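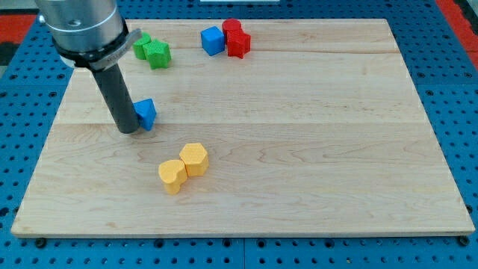

August, bench notes, board on the blue table
Started 14:10

Purpose: decide whether the maple-colored board stays as the work surface for the block sets or gets replaced before the Gasport order.

Surface. Pale, wavy grain, faint darker streaks running lengthwise. Glued up from strips. The long seam a little past the middle is easy to find by eye. A second one farther back, behind the colored blocks, is much fainter and I had to tilt my head against the window to follow it. Ran a fingernail across both. Main seam: slight catch at the left end, none from the center to the right. Back seam: nothing.

Flatness. Straightedge parallel to the front edge, then across, then both diagonals. 19 positions. A 0.1 mm feeler went under at 3 of them, all near the left end of the main seam. Wilmer repeated those and got the same. Rest of the board is fine for blocks.

Seating. Board lies flat on the perforated top, no rock when pressed at the corners. The black bolt heads below the front edge, one toward each side, were checked with the hex key and did not turn. Left alone. Note for whoever moves the board: the table panels join under the front strip, and the joint lines are not a reference for squaring. Use a row of holes.

Finish. Tõnu wants oil, Hanne L. wants it left bare. Oil will darken the streaks and I don't know what it does to the plastic of the blocks. Test piece first, offcut from the Thorlacius stock, one half oiled, one half bare, a block left on each overnight.

Slip. Pushed one block by hand over the main seam, 133 passes, both directions mixed. It hung up twice at the left end. No marks on the block. Tally sheet is in the Viven folder.

To do
- scrape left end of main seam, card scraper only, no sandpaper
- recheck the 3 positions after
- ask Grímur if the spare board was ever planed
- offcut test, see Finish

Board stays for now. Keep blocks off the left end of the seam until it has been scraped.

Stopped 16:40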